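Sternolton gripper dropout set – README

Status: closed, no further episodes planned
Maintainer: Amanuel Habte, Hulldale bench
Episodes: 2218 total, 919 flagged

Contents
episodes/ – one folder per run
flags.csv – episode number, flag, short note
notes.txt – bench log, typed up as written

What went wrong

In July the left arm on the Hulldale bench began opening its gripper partway through a carry. The command stream shows a steady close signal in every flagged run, so the policy and the teleop side are ruled out. The joint log shows the finger motor losing power for 70 ms or so and then coming back at its open position. Most dropouts came with the wrist turned far out.
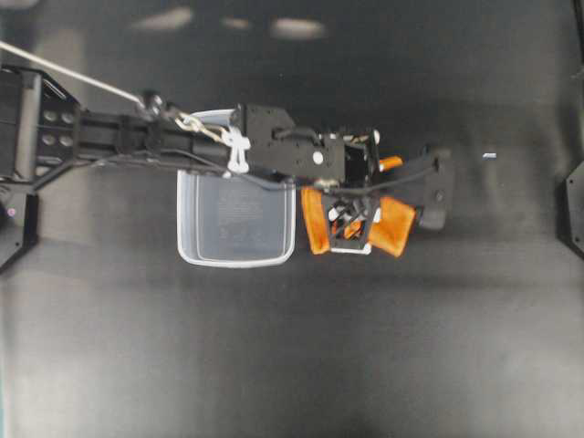 Flagged episodes should not be used for training grasp release, as the release in them was never commanded. They are fine for fault detection, and the Jadberg group has used them that way. If you look for a visual cue, start with the black cable that crosses the top of the orange fingers. Its slack changes with wrist angle, and we suspect the connector at that end. We have not proved it. The Colombo bench runs the same wiring and logged no dropouts.

Flag values
0 – no fault
1 – dropout, object held at the time
2 – dropout, gripper empty
3 – emergency stop pressed by operator

Safety

An open gripper can drop its load on a hand. On one Thursday run the fingers reopened while an operator was reaching under the arm. No injury, but from then on we required arm power off before any reach into the work area. Please keep that rule if you repeat these runs.

Known problems
Clock drift between the joint log and video in 8 episodes, listed at the end of notes.txt.
Flag 2 was added late, so early runs may have it recorded as 1.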